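Naomi Nyanda has spent nine years running the network side of Fatero, a regional internet provider, and in that time she has been thanked by a customer twice. "One of those was meant for the electricity company," she says.

Fatero has 2582 customers, most on fixed wireless, strung out along a valley the big carriers looked at once and politely left. Its towers sit mainly on farmland. Rent for the Bolger site is paid partly in free broadband, and the farmer rings her directly when his cricket buffers.

Her current headache is backhaul. The link out of the valley runs at capacity from seven every evening, and the obvious cure is 300 metres of new conduit across a road reserve. The application went in last January. "I've had three letters back. Two of them were asking whether I'd received the first."

In the meantime she has been trialling traffic-shaping software from Prudeo, which she describes as perfectly good once you've turned most of it off. "It came with a dashboard. Everything comes with a dashboard. I've got one that tells me how the other dashboards are feeling."

Angus Harawira, her only full-time technician, is less diplomatic. He spends his weeks up ladders realigning dishes that cockatoos have been sitting on. "You can buy spikes," he says. "They sit on the spikes."

Ask Nyanda about 5G and she goes quiet for a bit. She doesn't doubt it will be marvellous in the city. Out here the spectrum suits short hops, and her shortest hop is over a hill with sheep on it. "I was at a talk where a bloke promised me a trillion connected devices. I asked if he could do the Bolger place first."

Would she sell? There was an offer, she admits, and she read it carefully over a long lunch. 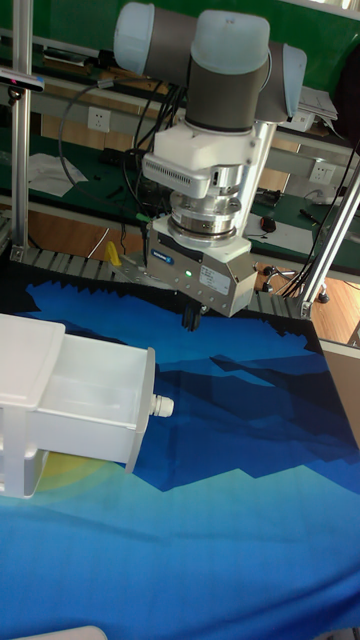

"Then the Bolger tower went down and I had to leave before the coffee came," she says. "I still haven't answered them. I suppose they'll send a letter asking if I got the first one."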